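Venmont Opens Baking Kitchen in Maddocks With Classes for Home Bakers

MADDOCKS, June 22, 2023 - Venmont, a maker of baking ingredients and kitchen supplies, has opened a public baking kitchen at 358 Iklow Street in Maddocks. The kitchen will offer classes in yeast bread, pie crust, and laminated doughs such as croissants and Danish pastry. 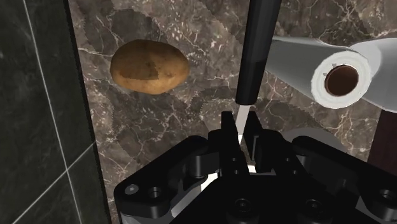
Brown and gray marble countertop with white veining, beside dark wall tile.

The kitchen is Venmont's first space open to the public. Until now the company has sold its flour, yeast, and baking tools through grocery and kitchen stores and by mail order. It will continue to do so.

Classes are held in the morning and in the early evening. Each one is taught by a member of Venmont's test kitchen staff. The beginner classes assume no experience. Students in those classes learn to weigh flour, mix and knead a basic dough by hand, judge when the dough has risen enough, and shape it into a pan loaf. Dough started in class goes home with the student in a covered tub, along with printed baking directions. Loaves baked during class are also taken home.

The pie crust class covers all-butter crust and a crust made with part shortening. Students make both, roll them out, and bake a small tart shell from each so the two can be compared. Filling is not part of this class. A separate fruit pie class will be added in the fall, when local apples are in season.

The laminated dough class runs over 2 sessions held on back-to-back days. On the first day students mix the dough, prepare the butter block, and complete the first folds. The dough rests overnight in the kitchen's refrigerators. On the second day students finish the folding, cut and shape croissants, and bake them. Students need to attend both sessions. Anyone who cannot make the second day should choose a different date when registering.

Tukarer Flour Added to Product Line

Venmont also announced that Tukarer, its new bread flour, is on sale now. Tukarer is milled from hard red spring wheat and is unbleached. It is meant for pan loaves, pizza, bagels, and rolls. Venmont does not recommend it for cakes or pie crust, where a softer flour gives a more tender result.

The company began test baking with Tukarer in March. The test kitchen used the flour in white sandwich bread, whole wheat blends, a long-rise refrigerator dough, and bagels. Recipes from those tests are printed on the back of the bag and are free on the Venmont website. Bakers replacing all-purpose flour with Tukarer in their own recipes may need to add a little more water. The company suggests adding it one tablespoon at a time until the dough feels soft but can still be handled.

Tukarer is packed in 5-pound bags. It should be stored in a closed container in a cool, dry cupboard. For longer storage, the bag can be wrapped well and kept in the freezer. Frozen flour should be brought back to room temperature before it is mixed with yeast.

Registration

Registration for all classes is open on the Venmont website and at the front desk of the baking kitchen. The fee covers ingredients and the use of all equipment. Aprons are provided. Students should wear closed shoes and tie back long hair.

All classes use wheat flour, and most use butter, milk, and eggs. Nuts are used in some of the Danish pastry fillings. Venmont cannot offer gluten-free classes in this space. People with food allergies are asked to call before they register.

Students must be at least 12 years old. Those under 16 need to be registered together with an adult. Cancellations made a week or more before the class receive a full refund. After that, the fee can be moved to a later class one time.

A small store at the front of the building carries Venmont flours, yeast, pans, rolling pins, dough scrapers, and kitchen scales. It is open to everyone, including those who are not taking a class. Tukarer is stocked there along with the company's all-purpose, pastry, and whole wheat flours.

Parking is available behind the building, with the entrance on the side street. The Iklow Street bus stops at the corner. The building entrance, classroom, and restrooms are step-free, and one workstation in the classroom is set at a lower height for seated bakers. Please request it when registering.

About Venmont

Venmont produces flour, yeast, and baking tools for home kitchens. Its office and test kitchen are in Maddocks. The company also runs a baking help line, which answers questions on recipes, substitutions, and dough problems during business hours.

Media Contact
Venmont Press Office
358 Iklow Street, Maddocks
Press line: extension 923

Product samples and recipe cards are available to food writers on request.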